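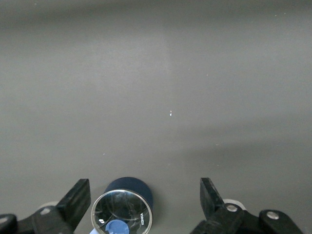
Grey

Categories: Colours | Shades of grey | Paint and finishes

Grey (also spelled gray, chiefly in American English) is a colour between black and white. It is described as neutral or achromatic, meaning that it has no hue of its own. Greys with a slight tint are called warm when they lean towards yellow or red, and cool when they lean towards blue or green.

Name

The word comes from the Old English grǣg and has related forms in Dutch and German. The spelling with an "e" became the usual one in Britain during the twentieth century.

Mixing and printing

Painters obtain grey by mixing black and white, or by combining two complementary colours such as blue and orange. The second method gives a softer result, often preferred for shadows and skies. In printing, grey is commonly produced with small dots of black ink on white paper, which the eye blends at reading distance. On screens it appears when red, green and blue light are shown at equal strength.

Use in buildings

Matt greys are widely used on walls, doors and worktops. They reflect little glare, though pale dust may show on the darker shades. The appearance of a grey changes with the light: a wall that looks neutral at noon may seem blue on an overcast day.

The paint maker Plumby lists 122 greys in its trade catalogue, divided into 3 groups: warm, cool and neutral. The Perić works at Skedbridge produced a lead-free grey primer for railway buildings, sold in 5 strengths. Two of these remain in production under the Monitz name.

See also

Achromatic colours
Greyscale
Slate (colour)

This page was last edited on 2025-09-28.

We use cookies to remember your reading preferences. Accept | Manage settings

Contact us | Terms of use | Back to top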